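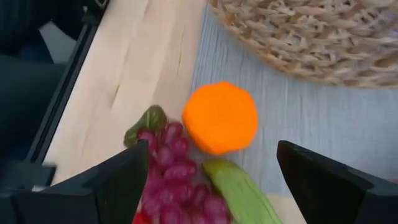
Filed under: Play Food > Questions and Answers

Our play food sets are made for small kitchens, market stalls and the toy corner of a nursery, and most of the letters we receive are about how to clean them and how to replace lost pieces. Fumiko Okabe answers these letters at Hirvonen, and she has collected the usual ones on this page. When a question speaks of "the shiny pieces", it means pieces like the purple grapes, where the berries sit close together and the surface reflects the light. "The matte pieces" are those like the round orange one beside them.

How do I wash the grapes?
Use warm water with a little washing-up liquid and a soft toothbrush. Crumbs and dough like to stay between the berries, so please brush from the leaf downwards. Leave the bunch on a towel overnight. We do not recommend the dishwasher, even on the short programme.

Can the matte pieces be washed in the same way?
Yes, but do not rub hard. A wet cloth is enough on most days. Felt pen is difficult to remove from the matte surface, and we have not yet found a cleaner which we like.

The leaf came off. Can I glue it back?
Please write to us first. If the set is less than one year old, we send a new bunch without cost. For older sets you can use a glue suitable for toys, but then the piece should go only to bigger children.

From what age is the set suitable?
From three years. Some nurseries give it to younger children at a table with an adult — this is their own decision, and we ask them to look over every piece before.

Can I buy one fruit only?
Yes. Single fruits are in the Plomlow list, and the order number for the grapes is 801. The smallest order for single pieces is two.

Do you sell to nurseries and schools?
Yes, in boxes of 125 mixed pieces. Pirjo Juntunen takes care of these orders. She is in the Grundville office every day except Wednesday. Last year she packed nearly 1,000 boxes, so she can tell you well which mix is good for your group.

Does the fruit fit the Standano market stall?
It fits in the two upper trays. The lower tray is shallow, and round pieces may roll out when the stall is moved — put the flat vegetables there.

When do you have new fruits?
New pieces come in January. Pears and plums are planned, and the bananas will be back in stock at the same time.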